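Hi Fidelina,

January update from the Ullham bench, as promised! We've spent $572 of the $800 so far, nearly all of it on the bevel gears from Tahiri and the new fabric mats (small parts used to bounce off the bare bench and we'd lose half a morning hunting for them). The rest should cover the bearings, which I'm ordering from Cladau this week.

The big news is that the practice gear sets are coming together. We've run 56 assemblies now, and the order we've settled on is plate first, flat on the mat, pins up, then the gears go on. I was sure we'd want to start with the gears in hand, but Jesivberg talked me out of it and I'm glad they did!
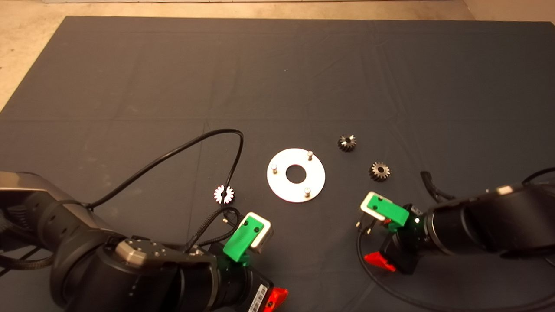 Two things are still bugging me. The smallest gear is fiddly to seat, so I'd like to try a slightly longer pin, and the instruction sheet needs a rewrite – step 2 assumes you already know which way the teeth face. I'll have a new draft to you by Saturday.

Could you let me know if the leftover money can roll into spring? I'd love to put it toward a second set of plates.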